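**Skakisar Community Help** > Kitchens > Cleaning and Storage

# Play vegetables, a double sink and carpet underfoot: what's the best way to wash and put away?

Posted September 13, 2019 · 1,633 views

**radishfan**

Hi everyone! I've been reading this board since February and I finally have something to ask, so please forgive the length.

I look after the small kitchen at MacAulay, which is a shared room with a real oven, a real sink and a whole lot of play food. I love this room. It gets gorgeous light from the big windows, the cabinets are white and plain, and the backsplash behind the sink is white marble with thin gray veins that I could look at all day. The play vegetables are my favorite part. There's a radish with its little green top, a bok choy, eggplants, an orange bell pepper, a tomato, and plenty more that live on the counter next to the sink when they aren't in it.

My trouble is the routine. Right now the vegetables get washed in the bigger side of the double sink, and then they're supposed to move to the wire rack in the narrow side, and then... they sort of spread out. A few stay in the basin, a few end up along the backsplash, and by the next day I can't tell which ones were done. I don't know what they're made of, by the way. They came in a mixed bag from the Roltenley thrift shop with no labels at all, so I've been treating everything gently, with a drop of dish soap and lukewarm water.

Second trouble: the floor. It's carpet! Gray with fine stripes, wall to wall as far as the cabinets. I'm really fond of it (so much warmer on the feet than tile), but every cup that gets carried across it makes me hold my breath. We have plain white cups that go back and forth between the counter and the table by the windows, and under that table is all the networking gear, sitting right on the floor with its yellow and white wires. Water and that pile should never meet.

So what I'd love to know:

- How do you keep washed and unwashed play food apart when the drying side of the sink is the small side?
- Do you dry the pieces by hand or leave them on the rack?
- Where should the cups live so they aren't making trips over carpet?
- Does anybody have a mat they like for in front of the sink that looks all right on a striped carpet?

I have $100 to spend on the whole thing and I'd be thrilled to have some left over. I can't change the floor, and I can't drill into the marble (wouldn't dream of it).

Pictures:
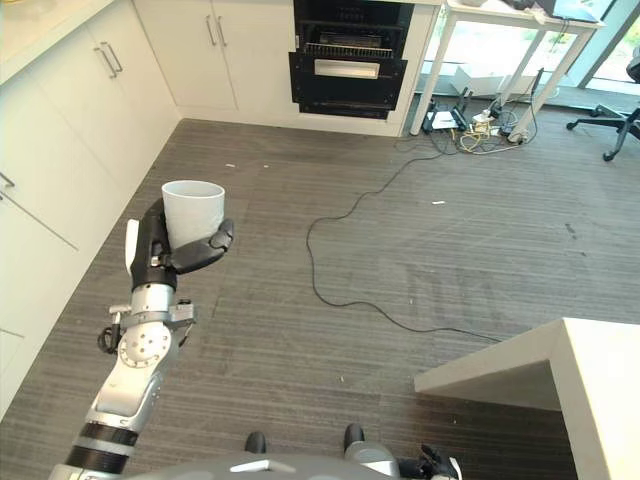
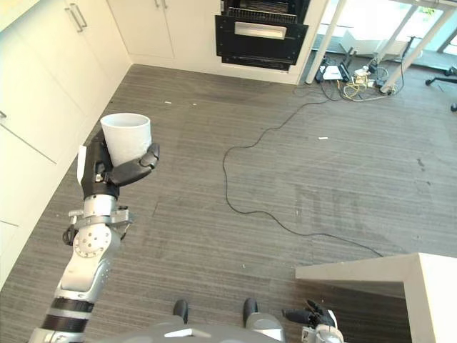
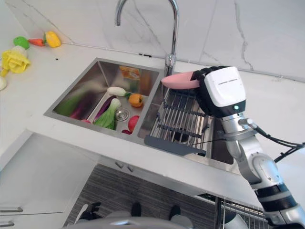
*A white cup over the carpet in the first two, with the oven behind it in the first. The last one is the sink.*

I should add that the table isn't mine to move, and neither is the equipment under it. The counter and the cabinets I can do anything I like with, within reason. Thank you so much in advance!

---

**suds_and_stripes**

Oh, what a nice room to have this problem in! That sink is better than you think it is. A wire rack that fits across the narrow basin is just what I'd have bought for you, and you've already got it.

I ran the play kitchen at a toy library with 760 member families, and we washed vegetables every single evening, so I have Opinions. Take whatever is useful.

**Start with the counter.** Your real bottleneck is that the left counter is doing two jobs. It can't be the place where dirty food waits and also the place where clean food lands. Pick one. I'd make it the dirty side, because it's next to the big basin and things can go straight in. Clean food then never goes back to the left, ever. It goes onto the rack, and from the rack into a bin or a drawer.

**Wash in small batches.** I can see the temptation to tip everything into the big basin at once (I did it for a year), but then the little pieces hide under the big ones. In your sink picture there's something small and dark red tucked under the tomato, and something pink down at the front by the bok choy. Those are the ones that get missed. Do five or six at a time, small ones first, and the rack will never be overloaded either.

**Rack first, towel second.** Let them drip for ten minutes or so and then go over them with a dry cloth. Leaves need the most attention. A bok choy has all those folds, and water sits down where the white part meets the green. Stand it leaf end down if the rack will let you. Long things like eggplants can lie across the rods.

**Check for holes.** Since you don't know what they're made of, squeeze each one over the sink. If any water comes out, that piece is hollow and has a leak, and it should be wiped with a damp cloth from now on and kept out of the basin altogether. If it's fabric or foam on the inside, same thing. If you find painted wood in the bag, don't soak it.

One small thing: the upright orange box at the back of the big basin. If that's cardboard, get it out of there before you turn on the faucet! We lost so many little play boxes that way. Boxed things had their own tray at our place and the tray never went near water.

For bins we used the Warix ones, the shallow kind with the open front. They stack, they wipe clean, and you can see what's missing at the end of the day. Two would fit your budget with lots to spare. I'd put them in one of the lower cabinets, at a height where whoever uses the kitchen can reach without rummaging.

I'm jealous of your marble. Please wipe it down when you're finished, water spots on a splashback drive me up the wall.

---

**quiet_oven**

Carpet answer only, I don't know anything about toy food.

Get a runner with a rubber back, as long as the sink cabinet and a bit more, in one solid color. Stripes on stripes will make you dizzy. Dark gray would be my vote. Blot spills, don't scrub.

Also, in your first picture the oven door looks like it's down. I'd keep it closed when people are crossing the room with cups. A lowered door is right at shin height in a lot of kitchens, though yours is a wall oven so maybe it's higher than that.

---

**cupboard_cheer**

I'm so glad someone asked about cups, because cups are my thing!

Your white ones look like a good shape for this, straight up and down or nearly so, with a wide open rim. Easy to rinse and easy to dry. I'd split them into two groups and be strict about it:

1. Play cups that are always empty. They can travel anywhere, table included, and you can stop holding your breath.
2. Drinking cups, which stay on the counter side.

The snag is that they're all white and plain, so you need a way to tell them apart. A dot of colored tape on the bottom works, or a band near the base if you want to see it from across the room. I like the band better. Tape will come off in the wash sooner or later, so keep the roll in the drawer.

For storage, that row of white lower cabinets is calling to you. Put the play cups in the cabinet closest to the table, rim down on a scrap of shelf liner, and hang on to the uppers for the drinking ones. Then the trip over the carpet is short and it's only ever made by an empty cup. I have done this in three kitchens, one of them with cream carpet (cream!), and it holds up as long as the tape is bright enough.

About the equipment under the table — could you ask whoever it belongs to if it can go up on a low shelf or a couple of blocks? You said you can't move it, but they might be happy to. A few inches off the floor makes a big difference if something tips over. Failing that, a plain rule of no full cups on that table. There's a laptop up there too, so I'd think its owner would be on your side.

I don't agree with the ten minutes of dripping, by the way. In a bright room like yours I'd give them longer and skip the towel, apart from the leafy ones. Our peppers and tomatoes have been through more than 1,000 washes and I've hardly ever dried one by hand. But you do need to empty the rack the same day or it turns into a second shelf and you're back where you started.

---

**radishfan**

You are all wonderful, thank you!! I did the squeeze test this afternoon over the big basin and put two leakers in a wipe-only pile. The left counter is now officially the dirty side, and I made a little sign for it with a drawing of a radish that came out looking more like a turnip.

I'm going with two of the Warix bins and a dark gray runner. Green tape for the play cups, a band and not a dot. I've sent a note asking about getting the equipment up off the floor and I'll post again when I hear back.

@suds_and_stripes, did you sort the bins by kind or just toss everything in together? I can see it going either way with the eggplants, they're so long.

---

**suds_and_stripes**

Long things in one, everything else in the other. We tried sorting by color for a while and it was lovely to look at, but it took forever. And a radish that looks like a turnip is still a root vegetable, so leave the sign up!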